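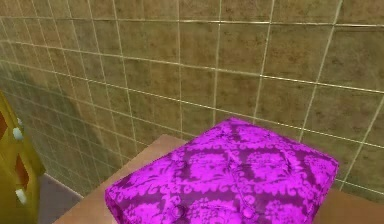

Picking Tile and Paint When You Can't Make Up Your Mind

Home > House Stuff > Decisions, Decisions

Recipes House Stuff Garden About Me Search

So we finally closed on the house in Ferna in May, and I have been living inside a pile of samples ever since. I had 11 tiles lined up along the baseboard at one point and I kept moving them around with my foot every time I walked by. The one I loved in the store (a cool gray from Dasten) looked purple at home. Purple! I took it outside, I took it in the bathroom, still purple.

What helped was leaving everything out and looking at it at breakfast and then again at 9 at night with the lamps on. Warm colors hold up a lot better after dark, at least in my house, where the windows are small and the neighbor's garage eats most of the sun.

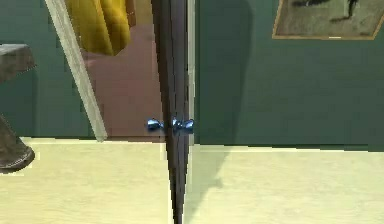

I also went way overboard on the grout. I had no idea there were so many whites. I went with a creamy one from Sinby, and I was sure I'd hate it, and now I'd put it in every room if they let me. Darker grout hides coffee, sure, but it made the sample board look like graph paper and I couldn't unsee it.

Money stuff, for those who asked last time: I gave myself 600 dollars for the backsplash and I went over by 30, all of it on a second box of tile that I am now very glad to have, seeing how I cut the first few. Get the second box. Stores run out of a batch and the next one won't match.

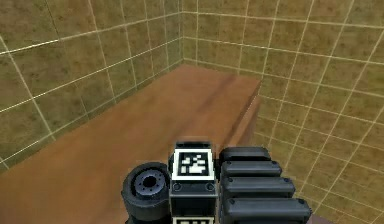 Paint was easier, mostly because I was tired by then. I bought the little Yilma sample jars and painted big squares on poster board and taped those up (painter's tape, please, I learned that one in our old apartment). You can carry the board from wall to wall and you don't end up with patches to cover. I changed my mind twice and it cost me a few bucks and one ruined sweatshirt.

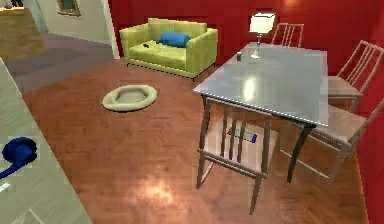

How long should you live with a sample before you order?

I'd give it a full week, with at least one rainy day in there. I did 12 days on the tile and was still happy with it at the end, so I ordered that night before I could start over.

Next up is the hall closet, which has a smell.

14 comments | Shared 6 times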